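Covering a work table: paper sheet or something permanent?
Surfaces and Finishes board, 14 replies

j_vondracek
Large white table, brown covering, used daily. Things stood on it at the moment are a veneered box with a metal handle and a vase of red tulips, plus whatever the day needs. The covering is brown paper off a roll, taped underneath at the far edge. It was replaced in August and I am already looking at the next change. Two questions. First, is there a paper that will stay flat? Second, is the vase going to be a problem? It is a light one and I would like to keep it on the table.

Width of the table is 123 cm. The roll is wider than that, so there is no seam.

vikas.negi
Weight of the paper in gsm? Nobody can answer the first question without it.

j_vondracek
104 according to the core label. Supplier is Dengate. Pictures attached.

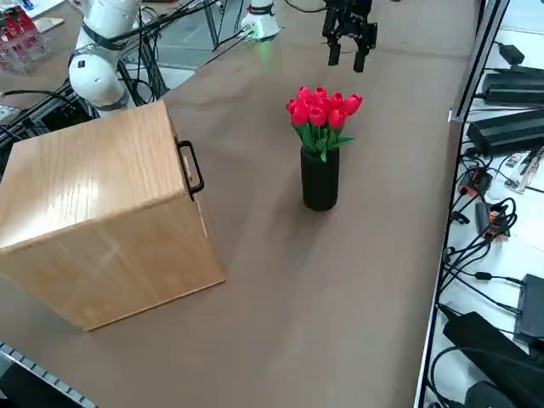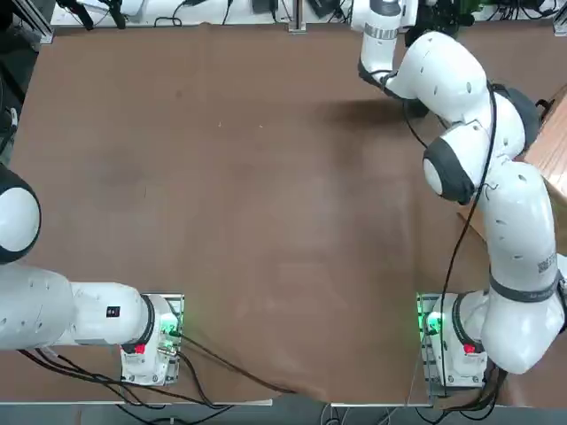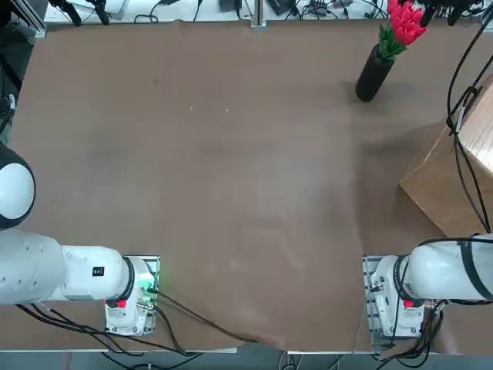
On flatness, my reading is that the paper is simply too light for the span. Sheets from the outer part of the roll lie reasonably well and sheets from near the core keep their curl for days. The last picture has the faint creases I mean, with a lighter, smoother patch in the center, and that patch is where I get the least trouble. I have tried misting the back and weighting the sheet overnight. It helped the curl and did nothing for the creases.

vikas.negi
104 is light for that job. It will take a crease from anything dragged across it. Go to 200 or above, or stop using paper. Misting is a bad idea on unsized kraft. It expands across the grain, dries unevenly, and you get a ripple in place of a curl.

Miroslava_H
Disagree on going heavier. Heavy kraft has more curl memory, and on a table that size you will fight the ends every time. I cut mine a day early and roll it the opposite way around a tube, print side out. Then tape one long edge only, pull, and tape the other. Do not tape the short edges at all.

vikas.negi
Reverse rolling works on the first half of a roll. Near the core the radius is too tight and the fiber has set. He said himself that is where his problem is.

Miroslava_H
Then do not use the last few meters for the table. Use them for wrapping.

j_vondracek
I had been using them for the table. Noted.

S. Appiah
Second question. In the third picture the vase has a slight tilt to it. Slim cylinder, a full bunch of blooms on top, so the center of gravity is high and the footprint is small. Any ridge in the paper under the base matters at that ratio. Put ballast in it. Dry sand to a third of the height, then the stems. Artificial tulips do not care.

j_vondracek
What mass of sand? The vase with flowers is 354 g on the kitchen scale.

S. Appiah
At least the same again. If it will not take that much volume, use steel shot.

octavian_l
Felt under the base as well. A disk slightly smaller than the base, 5 mm thick at most. It takes up small creases. Self-adhesive felt from Suster is fine, the cheaper stuff sheds.

S. Appiah
I would not use felt. Soft pad under a tall object makes the lean worse. Thin cork, or nothing.

octavian_l
Mine has stood on felt for two years without falling over.

S. Appiah
What is the height to base ratio on yours?

octavian_l
Lower than that one, I admit. Squat jug.

Miroslava_H
Back to the surface. Has anyone here run linoleum desktop sheet on a table this size? Sýkora sells it by the meter in a brown close to kraft. It lies flat under its own weight after a day in a warm room.

vikas.negi
Yes, on a drafting table. Flat, matte, wipes clean. It dents under point loads and the dents come back only partly. For a box that gets moved about it is fine — check the underside of the box for grit first. The veneer has a smudge or scuff across the side in the first picture, so I assume it sees some handling.

j_vondracek
It does. Pencil eraser has been no use on that mark. Not worried about it.

octavian_l
White spirit on a cloth, test on the bottom.

vikas.negi
Depends on the finish. On a waxed veneer that leaves a dull patch larger than the mark. Find out what the finish is.

j_vondracek
Plan for September 2023, then. One more sheet of the 104 from the outer part of the roll, reverse rolled, long edges only. Sand in the vase, cork under it. Sample of the Sýkora brown ordered for comparison. I will post how the sheet looks after two weeks.

Miroslava_H
Let the sample sit in daylight before you judge the color. New linoleum has a yellow cast that goes off in a few days.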